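Three weeks with the Laleck gripper kit

I should say up front that I paid for this myself. Schouten, who make the Laleck, did offer me a loan unit after I complained about their last product on here, and I turned it down, mostly so I could keep complaining.

The kit is a two-finger gripper with a wrist camera and a small controller box. It costs 700 euros before shipping. You bolt it to an arm you already own (mine is the old Skisberg I bought when the Felcombe workshop closed) and in theory you're picking things up by lunchtime. I was picking things up by lunchtime the next day. The adapter plate had the wrong hole pattern for my arm, even though the compatibility list names it, and I ended up drilling my own.

What the sales page says

It says "any household object." I've been reading that kind of sentence for years and it always means a foam block, a tennis ball and a mug. To be fair, the Laleck is good at all three of those. It closes evenly, it lets go when told to, and it didn't crush the paper cup I gave it on the first evening.

The page also promises 500 grips an hour. I suppose you could get there if the objects came to you one by one and always faced the same way. I never got near it, and I stopped trying once I noticed the controller box gets warm enough to keep my tea company.

Setup and software

The software is better than I expected. It found the camera right away, the jog controls are where you'd want them, and there's a big stop button on screen that works. The manual is 78 pages long, and a good part of that is safety text repeated for every chapter. The part I needed, how to set the closing height for flat objects, is one paragraph and a drawing with no labels.

I wrote to support about it and got an answer from Teun Bakker, who was polite and quick. He told me to lower the approach in small steps and watch the wrist view. Fine, but that's what I was already doing. I asked whether there was a setting for it and he said one was planned for June. I've learned not to buy things for what is planned.

Thin things

So, flat and thin objects, the test I care about. I want an arm that can tidy up cable ties, tape ends, labels, all the junk that collects at the bottom of a tray. The fingertips on the Laleck do come to a fairly fine point, and I'll give Schouten credit for that. My last gripper had tips like two erasers.

The trouble is seeing what you're doing. A white strip on a white surface is a miserable thing to find through the wrist camera. There's a big soft shadow over the middle of the view and a patch of glare lower down on the right, and the strip itself is mostly a faint grey edge. I could follow it by eye because I knew it was there. I wouldn't trust the automatic detection with it, and after an evening of trying I went back to jogging by hand.

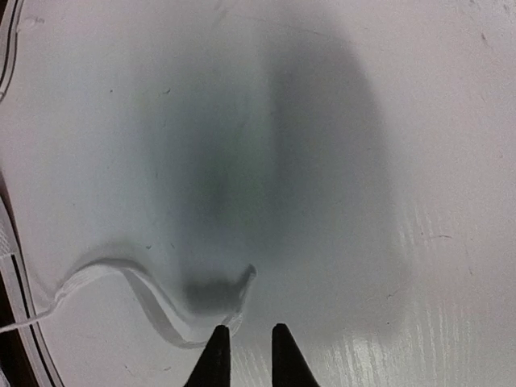 Would I buy it again?

Probably not at this price. If your objects are chunky and you already have an arm that matches the plate, it's a decent gripper and the software won't make you angry. For thin stuff I'd wait and see what the update brings – and I'd want to read about it from someone who isn't selling it.

Schouten rate the fingertips for 1,000 hours. I'm nowhere close, so I can't tell you if that holds. I've ordered a darker mat for the bench and a cheap lamp to put off to one side, and I'll add a note under this post once I've tried them.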